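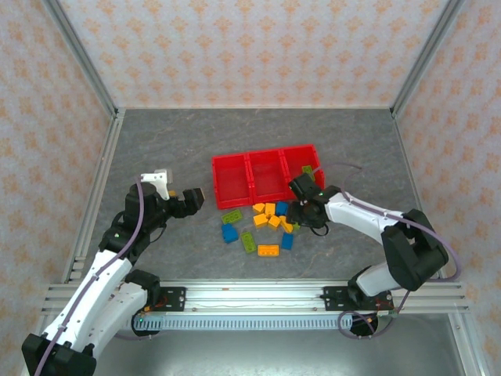
首页 > 短篇 > 都市 > 糊墙

我妈打电话来说，外婆那间小屋的墙纸又翘了，问我周末能不能回去一趟。我说能啊，反正我也没别的安排！说完就后悔了，因为我这辈子只糊过一次墙，还是小学手工课糊的鞋盒子。

不过话都说出口了嘛，只好去买墙纸。我们这条街口有家铺子，叫Avram，老板是个罗马尼亚人，Lucian Crăciun，中文说得比我舅舅还溜（我舅舅一口方言，连我都听不太懂）。我进门就说要小碎花的，旧一点的那种，最好跟三十年前的一样。他瞪着我看了半天：“姑娘，三十年前的花，你得去三十年前买。”

我笑得不行，可还是赖着不走。他拗不过我，搬了梯子爬上去翻，翻出来一大摞样本，灰扑扑的，打了好几个喷嚏。有一本叫Pusance，全是大牡丹，像婚宴酒楼；还有一本叫Tendico，条纹的，看久了头晕。最后一本没有封面，翻到中间，我一下子就叫出来了——就是它！花的大小、间距，连那股子有点傻气的劲儿都对。

“这个啊，”他把眼镜推上去，“库里还剩6卷，一共478块，不讲价。”

我讲了。讲到最后他送了我一把刮板和一包胶粉，价钱一分没动。

回去的长途车上我抱着那几卷纸，旁边大姐问我是不是学画画的，我说是糊墙的，她就不跟我聊了。

外婆在门口等我，手里攥着一把韭菜，第一句话是：“怎么瘦了？”第二句话是：“买贵了吧？”我说不贵不贵，328。（撒谎撒得这么有零有整，我自己都佩服自己。）外婆说那也贵，你外公当年糊这间屋，纸是厂里发的，一分钱没花。

外公糊墙的事我听过无数遍了。那年六月热得要命，他光着膀子干，胶水滴了一背，晚上睡觉粘在凉席上起不来，外婆拿湿毛巾一点一点给他擦，一边擦一边骂。每次讲到这里她都要笑，笑完了就去厨房，说锅里有东西。锅里经常什么都没有。

我们俩干了一下午。我刷胶，外婆指挥，她坐在小板凳上，拿着韭菜当指挥棒，左边高了，右边低了，有泡，有泡！第一张贴歪了，揭下来重贴，第二张没歪，可是花对不上，接缝那儿半朵花挨着半片叶子，怎么看怎么别扭。我说撕了吧，外婆说撕什么撕，你外公那张也没对上。

我不信，跑到柜子后面去看。那儿的旧纸还没动，颜色已经发黄了，我拿手机照着一条缝一条缝地找，还真找着了，就在插座上头，半朵花下面接了半朵叶子。旁边用铅笔写了一行小字，很淡：“没对齐，她没看出来。”

我喊外婆过来。她眯着眼睛凑近看，看了好久，韭菜都掉地上了。

“谁说我没看出来，”她说，“我第二天就看出来了。”

然后她让我把柜子推回去，那一块不糊了。我说那剩下的纸怎么办，能退吗？她说退什么，留着，过些年还要糊的。晚上我们吃的韭菜盒子，她给我夹了3个，我说吃不下了，她又夹了一个。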